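**Ticket 913: hand-held gripper, finger width reading jumps during recording**

Status: closed
Opened: October 22, 2019
Location: Totmont shared workshop, bench 2
Unit: hand-held gripper, printed body, two fingers, one fiducial marker per finger
Software: Watance tracker, Cendik logger

**Symptom**

Width reading jumps to zero for short stretches while the fingers are moving. The log shows the left marker lost and the right marker still tracked. When the left marker comes back, the reading returns to the correct value. Calibration at fully open and fully closed passes every time. Loss happens mostly in the middle of the travel.

In the first bad recording, 100 samples out of 798 had no left marker.

**Checked first, no change**

- Reseated the camera cable at both ends. Swapped it for the spare.
- Cleaned the lens with a dry cloth.
- Reflashed the logger with the previous Cendik build. Same dropouts, so went back to the current one.
- Tightened the screws on both finger bases. One on the left was loose, but the reading did not improve.
- Swapped the left and right finger assemblies. Loss stayed on the left side. This rules out the printed marker itself.

**Exposure**

The tracker was running with auto exposure on. With a dark background the camera opens up, and anything pale in view clips. Marker white bleeds into marker black and the corner fit fails. Locked the exposure in the Watance config at the value it settles on with a gray card in view. Dropouts became shorter but did not go away. Left the lock in place.

**Glare**

The left marker had been stuck down under a strip of clear tape. So had the spare finger and the right one. The Workneh lamp sits on the left of the bench, and at mid-travel the tape on that side reflected it straight into the lens. Turning the lamp off stopped the loss. Turning it back on restored it.

Removed the tape from both fingers, reprinted the markers on matte paper and fixed them with a thin layer of glue stick. Moved the lamp behind the operator. Pressed the markers flat with a ruler and left them overnight before use.

**Retest**

Cloth task at the table, black backdrop, exposure locked, lamp in the new position. Full open and close cycles, slow and fast, then with the wrist rolled to each side. No lost samples on either marker in the log. Width trace is continuous.

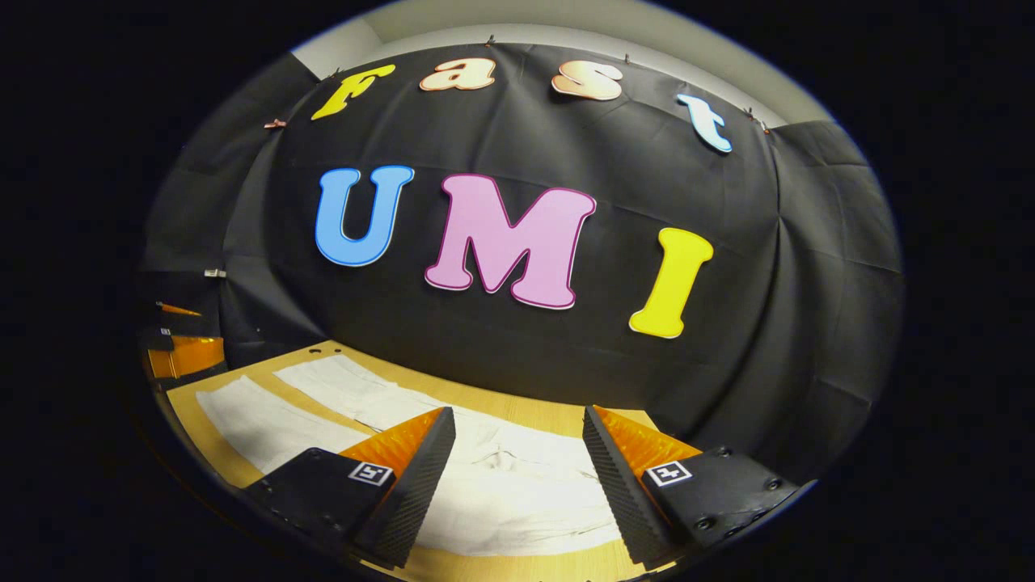
*Gripper view at the cloth table, one marker on each finger.*

**Follow-up**

1. Recalibrate finger width after any marker is replaced. The new ones sit slightly lower than the old ones, and the stored offsets were wrong until this was redone.
2. Keep the exposure value in the config file with the calibration. It was only in the tracker window before and was lost on restart.
3. Recordings made before the fix: keep any file where the gap is short enough to interpolate. The rest are to be recorded again.
4. Spare finger set still has tape over the markers. Strip it before fitting.

Reopen this ticket if the loss comes back with the lamp off. A loss with the lamp on and in its old position should go to the bench setup page.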